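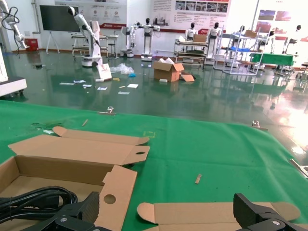

Folding the box around the cable

Most people who receive a cable from Traltasow never think about the tray it comes in. It is a shallow thing in plain brown corrugated board, cut flat and folded by the packer at the moment it is needed. The firm's packing lead has spent much of the past year on that fold, and agreed to talk through it on condition that the piece stayed on packing and left out names.

The first subject was the blank. Traltasow buys its blanks from Lokus, flat and ready punched, and the current pattern is known in the packing room as the 302. It has long flaps with rounded tabs, and round holes punched where the older pattern had slits.

"A slit tears," the packing lead said. "You push a tab into a slit in cold board and the corner goes. A round hole spreads the load. We went over to holes in January and the scrap bin tells you the rest."

The scrap bin did in fact have figures attached. In the last full quarter on the old pattern the room threw away 1,449 blanks, nearly all of them torn at the slit. The count for the new pattern is not finished, and the packing lead declined to guess at it.

The order of work matters more than the blank. The usual practice in small packing rooms is to fold a box fully and then drop the goods in from above. Traltasow's packers fold the tray only as far as the side walls, lay the cable in, and close the flaps last.

"Cable is springy," the packing lead said. "If the walls are up and locked you are pressing a coil down into a hole and it climbs back out at you. With the flaps still open you can get a hand flat on it. You settle it, then you bring the board to the cable."

Coils are laid with the connectors towards the inside. The packing lead was firm on this and went back to it twice. A connector left against the wall marks the board from within, and on a long journey it can work through a fold. Thick cable is coiled in wide loops and left without a tie if the tray will hold it. Thin cords are harder. They slide across one another, and a bundle that looked tidy on the table will look like a nest when the customer opens it.

"We had complaints about that," the packing lead said. "People think it is a return. Nothing is wrong with it, it has only moved. A paper band sorts it out, but a paper band is eight or nine seconds and somebody has to cut the bands."

The question of the table came next. The tables are covered in green cloth, felt on the main one, clipped down along the edge. Felt was a choice made by the packers themselves. On bare board or painted metal a flat blank slides away when a flap is lifted, and the packer ends up holding it down with an elbow. Felt grips the corrugated face enough to leave both hands free.

It has drawbacks. It wrinkles, and a blank folded across a wrinkle comes up slightly out of square. It also picks up lint and scraps. The packing lead has the cloth brushed at the end of each shift and pulled tight again at the clips. An earlier trial with rubber matting, supplied by Ghaffari, was dropped because the mat left grey marks on the underside of the trays.
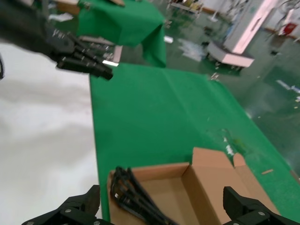 Can a tray be reused once it has been opened?
Once, as a rule. The tabs go soft after the second folding, and a soft tab will not stay in its hole if the parcel is dropped. Trays that come back in good order are kept for moving stock within the building.

Outer cartons were dealt with briefly. The trays go into taller brown cartons with white packing material around them, 13 trays to a carton. The number comes from the carrier, Stamau, whose weight band changes at the next tray. The packing lead would prefer 12, which stacks evenly, and has been told that the odd one stays for now.

"You get a gap at the top with thirteen. One tray lying flat across the others. We fill round it. It is not elegant but it has not caused a breakage that I know of."

On speed, the packing lead was cautious. A new packer is not timed for the first fortnight. After that the room looks at whole shifts and leaves single boxes alone, on the grounds that anyone can fold one tray quickly.

The next change under discussion is a lower front flap, which would make it easier to get the fingers out after the cable has been pressed flat. Lokus has cut 2 sample blanks. One of them was too low, and the coil came over the top of it.

"The other one is all right," the packing lead said. "The hole is a bit tight. I have asked them to open it up by a millimetre and send some more."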